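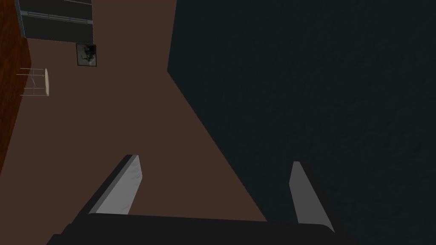
Grey is a colour between black and white, having little or no hue of its own. Also spelt gray, mainly in the US. Most common in stone, cloud, ash, old timber, house paint. How light or dark a grey looks depends a great deal on its neighbours: the pale, slightly mottled pad on the left-hand finger looks lighter than it might, set against the dark body of the finger, and the pad on the right is a slightly darker medium grey. Painters call this contrast effect "lift" in some districts, "jump" in others. A true grey with no hue at all is called neutral. Few paints are.

Name

Old English grǣg. Related words in Dutch (grauw) and German (grau). Spelling with e settled in Britain, spelling with a in America, though both turn up in both places in older books. Greyhound probably not connected, the first part being a different word.

Mixing

Simplest way is black into white. Gives a cold, flat grey which many people read as blue, particularly in a north-facing room. Second way is two opposites, e.g. a blue and an orange, or a red and a green, then white to lighten. Slower, harder to repeat, but livelier. House painters before tinting machines mostly used the first way and then warmed it with a spoonful of brown earth. The spoonful was not standard. Walls done from two batches seldom matched, and the usual advice was to change batch at a corner.

Always add dark to light. The other way round uses up far too much white.

Warm and cool greys

Warm greys lean to yellow, red or brown. Cool greys lean to blue or green. The difference is hard to see on a small card and very easy to see on four walls. Paint also dries to a different depth from the wet colour, darker for most emulsions, so a patch should be left overnight befor judging. Lamp light pushes a warm grey towards beige. Overcast daylight does the opposite.

The Ondalton greys

A set of house paints sold in the town of Ondalton and later more widely. Began as left-over stock: Ilham Pasaribu, who ran the paint counter at Cevik, tipped unsold tins together, and sold the result cheaply for sheds and yard doors. Customers came back wanting more of the same, which could not be made. Pasaribu then worked out 70 fixed recipes, each written on the lid. The first printed card carried only numbers. Names were added in the second edition (Gutter, Wet Slate, Pigeon, Old Spoon) and sales of Old Spoon in particular went up sharply. Numbers 41 and 42 are widely thought to be the same paint.

The Chiang chart

Grey scale used by sign painters and bookbinders. Runs from 0 (black) to 100 (white) in single steps, printed on a folding strip. Steps are spaced by eye, not by amount of pigment, so the middle of the chart has much more white in it than a beginner expects. Early copies have yellowed and should not be used for matching. A longer version with 200 steps was tried and dropped, most readers being unable to tell one step from the next.

Fendasberg

Hill town noted for grey house fronts. The local limewash was darkened with soot from the bakery ovens, which was free. Some 2,000 fronts were still grey when Tsion Araya made her street survey, published as The Colour of Fendasberg. Araya found that the fronts nearest the ovens were the darkest and put this down to smoke, later writers to people simply not wanting to carry soot uphill. Matter not settled. Shutters are by custom a shade darker than the wall. Doors any colour.

Repainting now needs consent on the two main streets, not elsewhere.

In dress

Undyed wool from dark and light sheep, spun together, gives a heathered grey that hides dirt well. Long used for work clothes and blankets. Half-mourning dress in the nineteenth century allowed grey after a period of black, along with lavendar and mauve. Grey flannel was later the ordinary cloth for school trousers.

Sayings

Grey area, a matter with no clear rule. Grey matter, the brain, loosely. Éminence grise, someone with power but no office.

See also: Beige; Limewash; Slate; Soot

Page last checked 4/8/19. Section on Fendasberg needs a map.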